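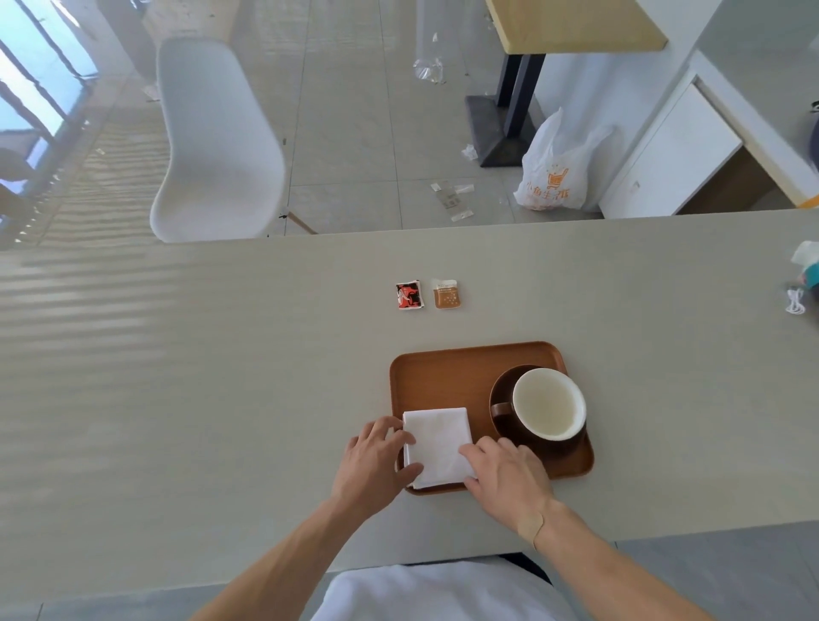 Tray presentation in the members' lounge will follow a single standard from Friday. At present each shift sets the tray differently, and the Clidville office has asked that we settle the matter before the December functions. The napkin is to be folded and laid flat on the tray beside the saucer, with the cup handle pointing towards it. Sachets stay on the table, side by side behind the tray, until the cup has been filled.

The order of work is as follows.

1. Wipe the table and set down the tray, cup and saucer.

2. Fold the napkin in the hands, clear of the tray, and check that the lower edge is even before it is laid down.
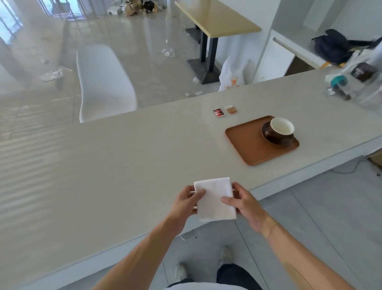
3. Place the two sachets where the guest can reach them without crossing the cup.

Yanling Yan wrote:
> Does the standard assume paper or cloth? Valentini
> has quoted on 3000 paper napkins, but we still hold
> a good many white ones in the linen cupboard, and
> they come out of storage with a grid of creases.

Either may be used. White napkins with crease lines should be opened on the table, held at the two top corners and refolded along the existing lines

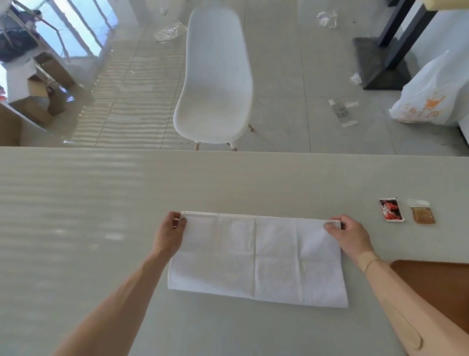 so that the hem remains straight. Any that will not sit square are to be returned to the laundry – please do not put them back in the cupboard. The paper order will be increased to 4000, subject to approval by Mr Jurić.

Ivars Org
Catering Services, Moltau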